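Gripper pads lifting at the edge, parts dropped on release

Ruststead Automation Forum > End effectors > Faults and failures

tully_mech
Posted 11/26/19
Parallel-motion hand gripper, two black block fingers, a flat rubber pad bonded to the inner face of each. We use it for recording pick and place work by hand before the arm runs the same task. After 1,824 cycles the release has become unreliable. The jaws open fully but the part stays on one finger for a moment, then falls off to one side. It happened 4 times in the last 700 cycles and not once before that. Parts are thin card sleeves, so no damage, but the arm version will be handling glass.

Pads are contact adhesive on a degreased face. Jaw force has not been changed.

gatow
Check opening travel first. If one finger lags, the part will follow it. A worn linkage gives the same symptom.

tully_mech
Travel measured on both sides, equal within what I can read on the calliper. No play at the mounts. The screws on the top edges of the blocks are not the ones holding the pads, before anyone asks. Jaws open over the bench: 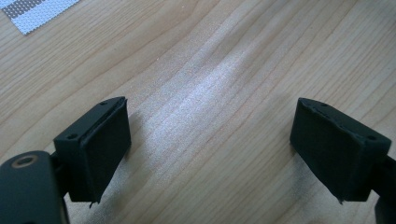 Both pads, jaws open. Note the upper rims and the bottom corners.

gatow
Fair enough, I withdraw the linkage. The left pad has a frayed tab hanging past the bottom corner of the block and the right has a torn flap in the same place. That is enough to hold a card edge.

allen_w
I would look at the top before the bottom. The right pad has a thin lip lifted along its upper edge. A lip like that folds over the part when you close and has to unfold when you open, which would account for the short delay. The tabs at the bottom are ugly but they are below the grip line for most parts.

gatow
Depends how low he picks. Card sleeves lying on a table are picked right at the bottom of the finger. The tab goes under the sleeve and lifts it.

allen_w
Then the fault would show on every flat pick. He has 4 in 700.

gatow
Only if the tab goes under every time. It is loose, so it won't.

tully_mech
Picks are low, tips nearly touching the table. I can't separate the two causes from the log, it only records jaw position. I could trim the bottom corners and leave the upper edges alone, then run another batch.

allen_w
Trim with a new blade, away from the bond line. If you pull the tab off by hand you will start a peel. And don't run glass on those pads in any case, whichever of us is right.

gatow
Agreed on the glass. I would scrap both pads and cut new ones 2 mm short of the block at top and bottom. Trimming only moves the frayed edge.

tully_mech
New pads will be cut short as suggested. I will still run the trimmed ones on card first, as I want to know which edge it was. Arm trial is on hold until the new set is bonded.

allen_w
Log the side it falls to as well. If it is always the same finger you have your answer sooner.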